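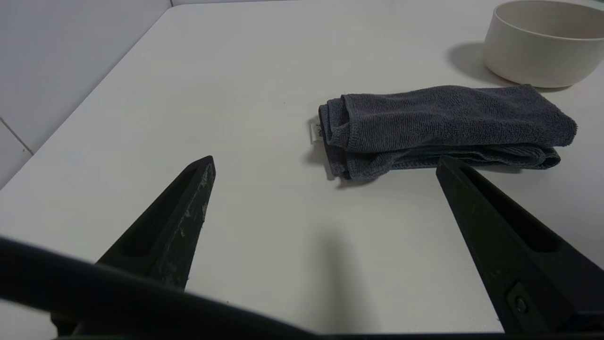
タオルを畳む台のこと

マイクロファイバーのタオルは、畳んでもおとなしくしていない。濃いグレーの一枚を横長の束にして白い台に置くと、左の端が少し丸まって寄り、その下から小さな白いタグがのぞく。綿のタオルなら手のひらで押さえれば済むところだが、細かいループの生地は押さえた形に戻ったり戻らなかったりする。

ジョアナ・ゲレイロさんは、貸し部屋の備品を扱うレイタン社で布ものを受け持っている。担当する部屋は157室。バスタオル、台拭き、食器用の布、掃除用のマイクロファイバーまで、洗って畳んで戻すところまでが仕事である。五月に作業場を訪ねたとき、最初に聞いたのは畳み方ではなく台の話だった。

「台は白くて、つやのないものがいいです。糸くずと髪の毛が見えますから。濃い色の布を畳むときは特にそうです」

以前は木目の机を使っていた。濃いグレーのタオルから落ちた毛羽が木目に紛れ、次に畳んだ白い布についたことが何度もあったという。今の台に替えてからは、一枚ごとに台を見る癖がついた。台の高さは腰骨より少し上。低い台で一日畳むと、背中より先に首が痛くなるそうだ。

端をどちらに向けるか

長方形の布を畳むと、折り山の側と、端が重なる側ができる。棚に置くとき手前に折り山を向けるのが一般的で、ゲレイロさんもバスタオルはそうしている。ただし掃除用の布は逆にする。縫い目のある端を手前に出しておくと、何枚重なっているかが指先でわかり、一枚だけ抜きやすい。

手順は短い。まず長い辺どうしを合わせて半分にする。もう一度、同じ向きに折る。これで細長い束になる。浅い引き出しならこのまま寝かせて入れ、深い箱ならさらに半分にして立てる。角をきっちり合わせようとして引っ張ると、縫った端だけが波打つので、合わせるのは長い辺だけにして、短い辺は多少ずれてもかまわない。

タグは切るか残すかで意見が分かれる。ゲレイロさんは残す派である。タグのある角を必ず左下に置いてから畳み始めると、どの束も同じ向きになる。畳み終わりにタグが外へ出てしまったら、指で中へ押し込む。押し込まずに次へ進むこともある。「急いでいる日は出ていても直しません。棚に入れば見えませんし」

ウンヌル・トルラシウスさんは切る派だ。港の近くで小さな食堂を開いていて、グラスを拭く布にマイクロファイバーを使う。タグの縁がグラスに当たるのが気になり、買った日に全部はさみで落とす。縫い目ごと切ると端がほつれるので、糸の2ミリほど外側で切り、残りはそのままにしている。

畳む向きは気にしないが、色は決めている。グラスは水色、台は黄色、床に近いところは濃いグレー。グレーは汚れが目立たないため、いつ洗ったのかわからなくなるのが難点で、使った布は畳まずにかごへ、洗った布は必ず畳んで棚へ、と分けた。畳んであれば使ってよい、という印になる。

洗濯と柔軟剤

洗い方は二人ともほぼ同じだった。綿と一緒に洗わない。綿の毛羽を拾ってしまい、濃い色だと白い点になって残る。柔軟剤は使わない。乾燥機は低温で、時間があれば室内に干す。ゲレイロさんの作業場では洗濯機が4台あり、そのうちの1台をマイクロファイバー専用にしている。洗剤は香りのない「フロルニクス」の粉で、規定より少なめに入れる。

乾いたら、畳む前に一度だけ強く振る。毛羽が落ち、つぶれたループも少し起きる。台の上で振ると落ちたものがまた布につくので、床のほうへ向かって振る。

棚の寸法

畳んだ束の大きさは、布よりも棚で決まる。ゲレイロさんの棚はゲンドベリの金属棚で、高さは187センチ。いちばん上の段には予備のバスタオル、目の高さに台拭き、腰の高さに掃除用を置く。重い束を上に載せないという以外に決まりはなく、部屋数が増えるたびに段を動かしてきた。

トルラシウスさんの店には棚らしい棚がない。流しの横にある浅い引き出しに、細長く畳んだ束を横向きに並べている。引き出しの幅に合わせて折る回数を決めたら、二回でちょうどよかった。以前はヴドトンの仕切り箱を入れていたが、箱の厚みの分だけ入る枚数が減るので外したという。

布の替えどきについても聞いた。ゲレイロさんの目安は洗濯100回だが、数えているわけではなく、部屋に入れた月を棚の札に書いておき、そこから見当をつける。畳んだときに表面が硬く感じるものは早めに下ろす。下ろした布は窓のレールや換気扇に使い、そのまま捨てる。

トルラシウスさんは、グラスに筋が残るようになったら水色の布を床用のかごに回す。色の決まりからは外れるので、角を一か所、斜めに切っておく。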